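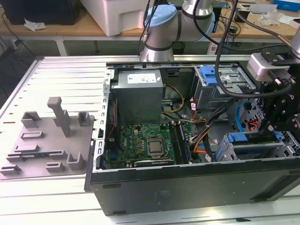
Methods and Results board > Manipulation > Two-arm disassembly: how should a partial success be scored?

Zitside
Posted Thu 1 October

Members of the working group have asked that the scoring rule for the desktop computer task be settled before the next round of results is released. The rule in use since May awards a full mark if the named part reaches the tray and nothing at all otherwise. Under that rule the Lorna policy completed 49 per cent of attempts on the held-out cases.

I propose that the rule be kept. It is simple, two people scoring the same attempt seldom disagree, and figures produced under it can be compared with those already in the May report. Comments are invited.

Cestunside
Reply 1

I must record an objection. A single figure of 49 per cent treats an arm that never finds the latch in the same way as an arm that releases the latch, lifts the part and then drops it short of the tray. Those are different faults and they call for different work. My unit spent most of the summer collecting more reaching data on the strength of that figure, when the logs later showed that reaching was not the difficulty.

I would ask for a staged score: contact, release, lift, place. Each stage is marked yes or no, and the old figure is simply the last column, so comparison with May is not lost.

Zitside
Reply 2

The last point is accepted. My concern is with the second stage. "Release" is not something a scorer can always judge from the fixed view. With the case on its side and an arm across the drive bays, the latch may be hidden at the very moment that matters.

opoku_bench
Reply 3

On behalf of the Opoku bench: we score from the wrist views as well as the fixed one, and this helps a good deal, though it does not remove the problem. Close to the part, the gripper itself fills a large share of the view.

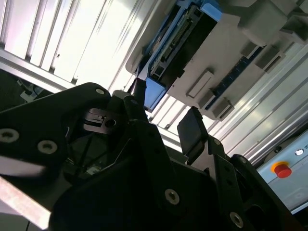 For that reason we ask scorers to mark "release" only when the part has moved relative to its mounting in at least one view, and to enter "not seen" in all other cases. "Not seen" is kept as a separate value and is never counted as a failure. We re-scored 2000 attempts from the full set of 3904 in this way. It is slow work and I would not recommend it for the whole set.

Cestunside
Reply 4

That is close to what I had in mind. Could the bench say whether the scorers knew which policy they were watching?

opoku_bench
Reply 5

They did not. File names were replaced beforehand. The order was also shuffled, except for the first 7 attempts, which every scorer marked as practice and which were left out of the results.

Zitside
Reply 6

I remain doubtful about "not seen". If one policy tends to approach from the side that blocks the view, it will collect more of these marks than another, and its release rate will then rest on a smaller and possibly easier group of attempts. A reader looking at the table would have no means of knowing this.

Cestunside
Reply 7

Then print the number of "not seen" marks beside each rate -- it is one further column. I do not regard this as grounds for keeping a rule that hides three stages out of four.

Zitside
Reply 8

On that condition I withdraw the proposal as first worded. The final-stage figure should still come first in any summary. I will post a revised draft of the scoring sheet in this thread, and would be grateful if the Opoku bench could attach its instructions to scorers.

opoku_bench
Reply 9

The instructions will be attached once the section on dropped parts has been corrected. It still refers to the old tray.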